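库存管理基础 课程讲义
第三讲 小件物料的分类与存放

一、本讲内容

上一讲讲了入库验收和单据流转，本讲讨论小件物料。小件物料指单件体积小、单价低、领用频繁的物品，例如螺钉、垫圈、接线端子、保险丝、标签和密封圈。这类物料占用资金不多，品种却往往占到仓库总品种的一半以上，盘点差异也多出在这里。

二、分类方法

常用的做法是先按用途分大类，再按规格分小类。以紧固件为例，大类为螺钉、螺母、垫圈，小类按直径和长度排列。公制与英制不得混放，不同强度等级也不得混放。

ABC分类法在小件物料上同样适用，但多数小件会落入C类。C类物料不必逐件登记，可按盒或按袋记账，领用时只记整盒数。Henville仓库的练习数据中共有100种小件，其中60种属于C类，课后请同学们自行核对分类结果，注意单价栏的计量单位并不统一。

三、存放容器

容器分为敞口盒、抽屉式收纳柜和密封袋三种。敞口盒取用快，适合生产线旁；抽屉式收纳柜防尘较好，适合维修间和实验室；密封袋用于怕潮的电子元件，袋内应放干燥剂。

选抽屉式容器时，要看抽屉尺寸是否与物料相配。抽屉过大，几种规格容易被放到一起；抽屉过小，补货次数增加。透明抽屉便于目视检查余量，但不能代替标签。
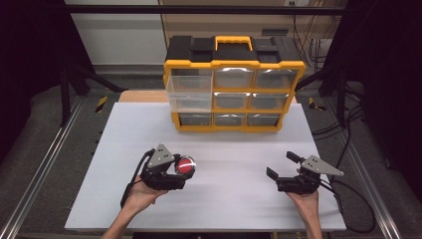
第 3 卷 第 2 期

带提手的小型收纳盒可以随人移动，常见于外勤维修。移动使用的容器应单独建账，回库时与主库核对，避免同一批物料在两处重复计数。

四、编码与标签

每一个存放位置对应一个库位码，库位码由区号、架号、层号和格号组成。抽屉式容器的格号从左上角开始，先横后竖。标签至少写明物料编码、名称、规格和库位码，字迹朝外。物料更换位置后，当天更换标签并修改台账。

同一格内只放一种物料。确因空间不足需要合放时，用隔板分开，并在标签上分别注明。

五、补货方式

小件物料多用双箱法。同一物料分装两箱，第一箱用完即发出补货申请，同时启用第二箱。第二箱的数量应能覆盖采购提前期内的用量，并留出安全库存：

第二箱数量 = 日均用量 × 提前期天数 + 安全库存

双箱法不需要每日查账，但要求领料人按顺序取用。两箱同时打开，补货信号就会失效。

六、盘点

C类物料可用称重法盘点。先称取一定数量的样品求出单重，再用净重除以单重得到件数。样品数量太少时误差较大，单重应在更换供应商后重新测定。

七、作业

1. 根据Henville练习数据完成ABC分类，列出各类的品种数和金额占比。
2. 为Pruvlow车间设计一套库位码，并说明编码规则。
3. 任选一种C类物料，按双箱法计算第二箱数量，写出计算过程。

作业用A4纸打印，写明班级和学号，下次课前交到讲台。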